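August 12, 2021

I woke at five again with the budget in my head, so I write it down here and maybe tomorrow I will sleep.

The paper for the new equipment must go to Miroslava before the end of the week. She wants one page and one total. I have four pages and three different totals, depending on what we count as equipment. Is a table equipment? In July I would have laughed at this question. Now I have a folder for it.

The situation is this. Oltent offers us a second two-arm station with 20 percent of the price paid at order and the rest 90 days after delivery. Zilstead is cheaper on paper, but in their offer the grippers are a separate line, and the wrist sensors also, and the training of our people is "on request." I have learned to be afraid of "on request." When I put everything in the same column, the difference between the two becomes small — smaller than what we spent last year on cables and adapters.

Juraj says that I should plan for spare fingers for the grippers, at least two pairs for each arm. I wrote it in. He also wants a proper table with a surface which does not scratch, and better sockets, fixed under the edge. I wrote the sockets in and left the table with a question mark.

In the afternoon I stopped with the numbers and went downstairs. They were working with the kitchen things, the mug and the cutlery, and I stayed longer than I planned. It is good for me to see what I am buying. On paper a gripper is only a price and a delivery time.

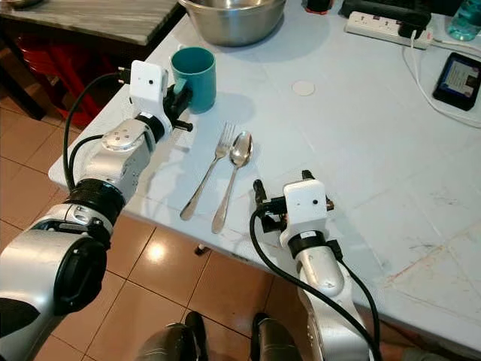
Radomír thinks we should not buy a second station at all this year. According to him we should first use the one we have for two shifts, and put the money into a service contract, so that a broken joint does not stop us for a month. He said it calmly, and I had no good answer. I said that two shifts need more people, and people are also in the budget, only on another page. He said, "Then show her both pages."

Perhaps he is right. I made a second version after dinner: service contract for the present station, spare fingers, sockets, one more wrist sensor in reserve, and the new station moved to next year. It is seven lines long and it fits on one page, which Miroslava will like. But if we wait, the Oltent price is not guaranteed, and Svetozár will remind me of this every month until I retire.

I still must call Zilstead and ask what the training costs. Also ask who pays the transport if we send an arm back for repair. Also find the old invoice for the cables, I believe it is in the blue folder.

It is past eleven. Version two is on top of the pile for now.

7 comments · 20 shares
© Vlasta Charvát · Contact · Back to top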